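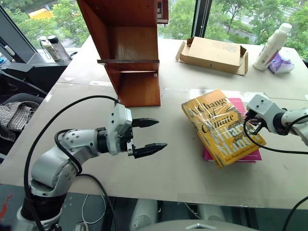 テーブルの上の黄色いハードカバーの本

ハンドボールクラブ「ヘルトゥム」の主将を務めるロイック・ポンスは、練習の終わった体育館の隅で、膝に氷を当てながら取材に応じた。チームは11月に入って4連敗を止め、順位をひとつ上げている。

「守備の並びを変えたのが大きいと思います」とポンスは言う。「前は真ん中を固めすぎて、サイドから簡単に打たれていた。いまは一人が前に出て、相手のパスを遅らせています。走る距離は増えましたが、若い選手が多いので何とかなっています」

変更を決めたのは、今季から指揮を執るマルギット・バッケ監督だ。就任当初は選手の間に戸惑いもあった。ポンス自身、最初の説明では半分も理解できなかったと認める。

「監督の部屋に行って、2時間くらい話しました。ビデオを止めながら、この場面なら誰が出るのか、と一つずつ聞いた。それで納得できたので、次の日から自分が若手に伝えるようにしました」

バッケ監督の見方は少し違う。「ロイックは納得していない顔で帰りましたよ。でも翌日の練習で一番声を出していたのは彼でした。選手が監督に疑問を持つのは構いません。黙ったままコートに立たれるほうが困ります」

連敗を止めたウンダウ戦では、後半の途中まで3点を追う展開だった。流れを変えたのは、控えから入った左利きのコヴァーチクである。右サイドから続けて得点し、ポンスも終盤に7メートルスローを決めた。

「コヴァーチクは練習でもあの角度から入れます。試合で使ってもらえる時間が短かっただけです。僕の得点はおまけみたいなものですね。投げる前、足が震えていました」

ポンスがこのクラブに来て9年になる。加入した頃は観客席に空きが目立ち、遠征の移動も選手が交代で車を運転していた。いまはホームゲームの日に駐車場が早く埋まる。

「待遇は良くなりました。ただ、昔のほうが移動中によく話をしたかもしれません。バスだとみんなイヤホンをして寝てしまうので。だから朝食のときは携帯を置こうと、主将になってから決めました。守らない選手もいますけど」

膝の状態については「痛みはあるが、休むほどではない」と話した。バッケ監督は出場時間を抑える考えで、次のオミディネ戦では後半からの起用もありうるという。

「先発で出たいとは伝えてあります」とポンスは言い、溶けかけた氷の袋を反対側に当て直した。オミディネとの試合は敵地で、午後6時に始まる。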